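Week 4 Notes: Kitchen Layout and Why Your Back Hurts

Intro to Home Interiors, evening section
Posted July 3, 2024

Hi everyone. These are my notes from the kitchen session, cleaned up a little for the people who missed it and for the people who were there and couldn't read my handwriting on the board (I saw your faces). I've put in a few things I ran out of time for, mostly on counters and lighting. Bring your floor plans next time, even if they're ugly. Ugly is fine, unlabeled is not.

1. Start with what people do

Before you draw a single cabinet, write down what happens in the kitchen on an ordinary evening. I mean the boring stuff. Someone comes in with bags and needs a place to dump them. Someone fills a pot. Somebody else wants a glass of water right when the pot is being filled. The mail lands somewhere, and it will land there forever, so you may as well plan for it.

When I did the Paleck apartment (my first paid job, and I undercharged terribly) I skipped this step and went straight to door styles. I had samples all over my living room floor. The client loved the doors. Then she moved back in and found that the dishwasher, when open, blocked the drawer where I'd put the silverware. She had to unload the forks, close the dishwasher, open the drawer, put the forks away, and open the dishwasher again for the spoons. I still think about it.

So your homework begins with a list, in plain sentences. No drawings yet.

2. The work triangle, and what to do with it

You've all heard of this one. Sink, stove, fridge, draw lines between them, keep the lines short and keep people from walking through the middle. It's an old idea and it came out of kitchens where one person did all the cooking. I still use it as a first check, because it catches the really bad plans fast. If the fridge is out in the hallway, the triangle will tell you.

After that first check I switch over to zones. A zone is a patch of kitchen where one kind of job gets done and where the stuff for that job lives:

Prep: knives, boards, bowls, trash close by
Cooking: pans, oils, spoons, a landing spot on each side of the stove if you can get it
Cleanup: sink, dishwasher, everyday dishes
Storage: dry goods, fridge, the big pot you use in December
Coffee or breakfast: optional, but wow, people love having it

Two zones can share a counter. Two zones should not share the same two feet of counter. Most of the fights in family kitchens happen in that overlap, and you can see it coming on paper if you shade the zones in different colors. Use cheap colored pencils, they're easier to read than markers once things start overlapping.

3. Counter height

This is the part of the session that got loud, so let me write it out properly.

Most counters are built to one standard height and most people are not. If you're tall you hunch over the cutting board and your lower back complains. If you're short your shoulders creep up toward your ears and you end up chopping with your arms instead of your weight. Try it at home tonight: stand at your counter with your elbows bent like you're about to knead bread. Your hands should be a bit above the surface. For rolling dough you want the surface lower than that, and for fussy work like decorating cookies you want it higher.

You can't please everybody with one slab. What you can do is give people a choice. A section of counter at a different height, a sturdy table, a thick board that raises the work up - all of these are cheaper than a rebuild. On the Laltis house we dropped one short run of counter for baking and left the rest alone, and that little low piece became everyone's favorite spot to sit and bug the cook.
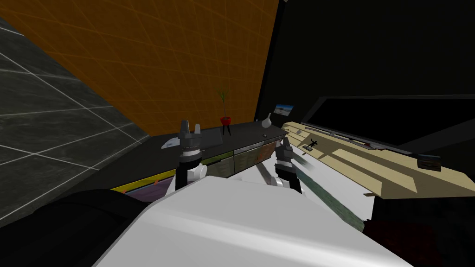

Length matters as much as height, and it's the part beginners are stingy with. A long stretch with nothing interrupting it is worth more than the same amount of surface chopped up into bits around a stove, a sink and a corner. You can't roll out a pie crust on three little scraps of counter! When you're stuck between adding one more tall cabinet and keeping a clear run, keep the clear run. You'll find a home for the blender somewhere.

Corners are sneaky, by the way. They look like a lot of counter on the plan and then in real life the back of the corner is where the bread box goes to collect dust. When you measure your usable surface, leave the deep corner out of it and see how you feel about your plan then.

4. Picking the surface

I get asked about this more than anything else, so here are my opinions, and they are only opinions.

Laminate. Cheap, light, and so much better looking than it used to be. Hot pans will hurt it. Water will sneak in at the seams if they're badly done. I have it in my own kitchen and I'm not sorry.

Wood. Warm to the touch and lovely near a table. It wants oil and it wants you to wipe up around the sink. If you know your household leaves puddles, put the wood somewhere else.

Natural stone. It varies a lot, so ask about the exact stone you're buying. Some kinds need sealing and some stain if you look at them with a lemon in your hand.

Engineered stone. Very even color, not much upkeep, still doesn't love a pan straight off the burner. Use a trivet.

Stainless steel. Loud, tough, scratches right away and then keeps scratching until the scratches are the finish. I love it. Most of my clients do not.

A word on dark versus light. Dark counters are dramatic and they make white dishes look terrific, but a polished dark surface shows every crumb and every fingerprint, and a matte one is kinder about crumbs but can hold on to greasy smudges. Light counters hide flour and show coffee. Look at what you spill the most and go from there. I'm serious, that's how I choose.

Please get a real sample, the biggest one they'll lend you, and live with it for a few days. Put it flat. So many people hold a sample up vertically under the store lights and then are shocked when it looks like another color lying down in their kitchen.

5. Light

One fixture in the middle of the ceiling means you're always working in your own shadow. Your body is between the light and the cutting board. Put light in front of you, under the wall cabinets and toward the front edge, so it falls on the work. If there are no wall cabinets, look at a shelf with a light tucked under it or a pair of adjustable wall lamps.

For prep areas I like something like 800 lumens falling on each stretch of counter where knives get used, on its own switch, with a softer ceiling light for the rest of the room. The separate switch is the trick. You want to be able to come in for a midnight snack without lighting the place up like a dentist's office.

Matte counters swallow light and shiny ones throw it back at you. If your plan has a dark, dull surface, plan on more light than you think. If it's glossy, check where the reflection of the bulbs will land, since a row of bright dots in a polished counter gets old really fast.

6. Budget talk (short, because we ran over)

The Jisov kitchen is the one I passed around on paper. Small galley, existing plumbing stayed put, cabinets kept and repainted. The whole lighting part of that job came to $1229 with the electrician, and it changed the room more than the paint did. A couple of you asked why we didn't move the sink. Moving a sink means opening walls or floors, and once you open a wall you own whatever you find in there.

My order of spending, when money is tight:

First, fix what's broken or unsafe
Then light
Then counter, at least the part where you prep
Then drawers in place of low cupboards, if you can swing it
Then anything you'd show off to a guest

Drawers come up in that list because kneeling on the floor with a flashlight looking for a lid is no way to live. Deep drawers near the stove for pans, shallow ones near the prep spot for tools. If the cupboards have to stay, there are pull-out trays that fit inside, and Tăng (the hardware shop I mentioned) will cut them to width if you bring in the inside measurement. Inside, please, not the door width. Two people a term get this wrong and one of them used to be me.

7. For next week

Write your list of what happens in the kitchen, as described up top. A page is plenty.

Draw the floor plan of a kitchen you can get into, yours or a friend's, and shade the zones. Mark where the light comes from in the daytime and where the lamps are.

Stand at the counter with your elbows bent and note down whether it's too high, too low or okay for you. Then get a second person of a different height to do it and note that down too.

Set a timer for 30 minutes while somebody is cooking a regular dinner and mark on the plan each spot where they stop to put something down. Don't help them, don't comment, just mark. This is the exercise people grumble about and then come back with pages of notes.

Late plans are okay if you tell me ahead of time. Tape measures are in the cupboard by the door if you want to borrow one, and please put your initials on the sheet when you take it. We'll start with questions on zones and then move on to storage, so have your shaded plans out on the table when we begin.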